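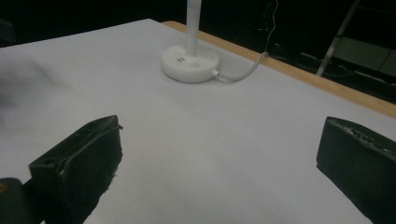
Slide 1. Open fingers, white lamp, white board.

Last updated: October
Reading time: 4 min

Speaker notes – "What to put in the equipment budget before you sign"
Siiri Dzene, with spreadsheet by Ilze Dzene

Start without the long introduction. Say good morning, say my name, say that Ilze made the numbers and I only defend them.

First point is the fingers. Ask the room to look at the edges of them. Specks, scuffs, a rough top on the right one. When we wrote our first budget for the Stesum project, we had one line that said "grippers" and no line for finger parts. The fingers are what touches the table and the objects, so they should have their own line. We now plan 30 spare pairs for the year. If someone asks why so many, say that we order them together with the partner group at Sedine and the delivery cost is the same for a small box and a big one.

Pause here. Drink water.

Second point is quotes. We asked three suppliers. Clero gave a price for the complete set, Fujimoto gave a price for every part separately, and the third one did not answer until we had already decided. It took Ilze two evenings to make the two offers comparable. My advice: send your own table to the supplier and ask them to fill it in. Do not accept a PDF in their format and then try to translate it.

Read the list slowly, people want to write it down:
– hand-held grippers, always in pairs, plus one complete spare
– finger parts
– straps
– cables, and longer than you think
– stands and frames
– table surface
– objects for the tasks, lamps included
– hours of the person who works with it

The last line is the one that was cut from our budget twice. I will be a little angry here, but polite.

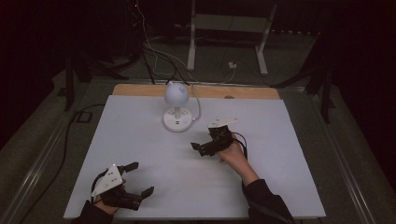 Slide 2. Two grippers, one operator, one table.

Change slide and wait a moment. Then say: please find how many of the things on this slide were in your last purchase plan. The grippers, yes, for sure. The strap around the hand, maybe. The cables on the carpet, I think no.

We forgot the cables also. In the first order there were 50 euro for "small electrical", and this amount was finished before the second week. After this Ilze made a separate sheet for cables and stands, and the total came to 408 euro. It is not a big sum next to the grippers, but it was money we had to ask for in the middle of the year, and asking in the middle of the year is slow. Our request waited 30 days for one signature.

Say something about the table. We lay a white board over a wooden panel, and metal rails are along the sides. The board is cheap and can be changed. Please do not buy an expensive table in the first year, because you do not know yet which size you need.

About the lamp: it is an ordinary desk lamp, and it is on the list as a task object. The accounting department wanted to move it to office furniture. If you have the same discussion, write "test object" in the order from the beginning.

If there is time, tell the story about the wrong straps. If not, go directly to questions.

Questions that will probably come:
Rent or buy? We bought the grippers and rented the stands for the first three months, then bought the stands too. Renting was good for deciding the height.
One supplier or two? Two, but the fingers from only one of them, otherwise the sizes do not match.
Can we have the spreadsheet? Yes, write to Ilze. She asks that you send back your corrections.

Leave slide 2 on the screen during the questions.

4 comments
11 shares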